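4.2 Fruit and pens on the joined tables

In this section we look at two groups of things which were often found on the same table, the fruit and the writing tools. Figure 2 shows members of both groups at the place where two tables meet.

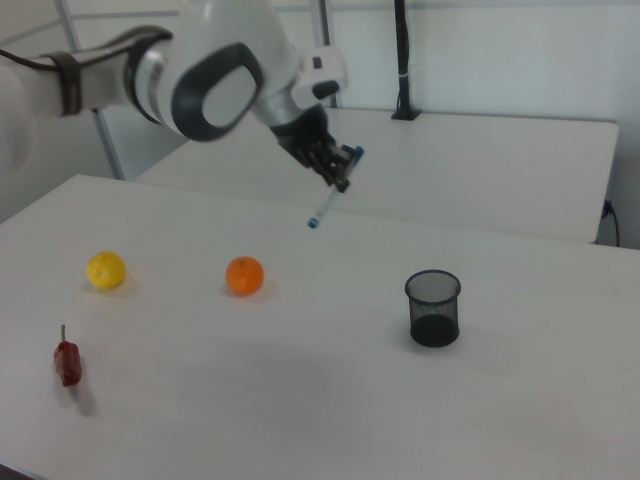
Figure 2. Large white table with a round yellow fruit (likely a lemon), a round orange fruit, and a pen with white barrel and blue accents near the gap between two tables.

In the earlier literature on household tidying, the objects are usually sorted by the room to which they belong. A lemon belongs to the kitchen and a pen belongs to the desk. This division is useful for homes with separate rooms, but it gives less help for a shared table where people both eat and write. At the Wellumby house the same tables are used for breakfast, for letters and for repair of small things, and the residents do not change the table when they change the activity. We therefore asked the participants to describe where a thing should be "for now", and separately where it should be "for the night". The difference between these two answers is the main subject of this section.

All 27 participants took part in the table interviews. Each of them sat at the joined tables and was asked to put the table in order in the way they would do it on a usual day. No time limit was given. Afterwards Nhi Đinh asked them to explain every movement in their own words, and the explanations were written down on paper cards. We did not correct the names which the participants used for the objects. Several of them called every small citrus fruit "orange", and one group of fruits was called "the sour ones" in the whole house.

Fruit. The fruit was treated by most participants as a thing which may stay on the table. When they moved it, they moved it a short distance, mostly toward the middle of the table and away from the papers. The bowl was used less than we expected. Participants who came from the Draltness kitchen, where a bowl always stands on the table, looked for a bowl first and were a little confused when it was on the shelf. The others placed the fruit directly on the table surface and regarded the task as finished. Two explanations were common. The first was that a fruit on the table is an invitation, and who puts it away is a bit impolite. The second was more practical: a fruit which is seen will be eaten, and a fruit in the cupboard will be forgotten until it is soft.

Lemons were an exception. A lemon is not eaten from the hand, so the invitation does not apply to it in the same way. Participants who cook regularly wanted the lemon to go back to the kitchen also "for now", while participants who cook rarely made no difference between the lemon and the orange. We find this result reasonable, but we did not plan for it, and the interview cards do not always say which fruit was meant. In the tables of Section 5 the two fruits are kept together under one heading.

The rolling of fruit was mentioned often. The surface of the tables is smooth, and a round fruit can start to move when somebody pulls a paper from under it or pushes the table with the knee. Some participants turned an orange so that it would rest on the stem end. We tried this ourselves with fruit from the Cordeiro shop, and could not see a clear advantage, as the shape of the single fruit was more important than the side on which it was standing.

Pens. The pens gave much longer discussions. Almost every participant had a strong opinion about where a pen should be, and the opinions did not agree. For one part of the house a pen is common property and should lie in the open, so that the next person can write. For the other part a pen in the open is a lost pen. The second group preferred the drawer, the cup or the own pocket, and they gave this answer both "for now" and "for the night".

The gap between the two tables plays a role here which we had underestimated. The tables were bought at different times from Drinville and their edges do not meet exactly. A slim thing which lies parallel to the edge can fall into the gap, and then it is on the floor or, worse, it remains between the edges and is not visible from the side. Residents have developed small habits against this. They lay the pen across the gap, or they keep a free strip along both edges where only large things are allowed. The free strip is not a written rule, but new residents learn it quickly, usually after the first lost pen.

We asked whether the gap should be closed with tape or with a wooden strip. Most participants were against it. The tables are pulled apart in December for the holiday meal, and any fixed solution would have to be removed for this. One participant also said that the gap is useful for crumbs, which are swept into it with the hand. Other residents did not share this opinion, and the person who sweeps the floor was clearly against it.

Fruit and pens together. When both groups were on the table, the fruit influenced the place of the pen. Participants used the fruit as a stop, and laid the pen against it so that it would not roll. This arrangement was accepted "for now" by many, but for the night it was always dissolved, with the pen going away first and the fruit remaining. The order was the same in all interviews in which both things were moved. We interpret it in the following way: the pen marks the activity as open, and its removal marks the end of the work, while the fruit has no connection with the work and can stay over it.

The color of the table should also be mentioned. On a white surface a yellow or an orange fruit is seen at once from the door, while a pen with a white barrel is noticed mainly by its colored parts. Participants who searched for a pen asked for "the blue one" or "the red one" even when the larger part of it was white. For the labels on the storage cups, which are treated in the next section, we used these names without change.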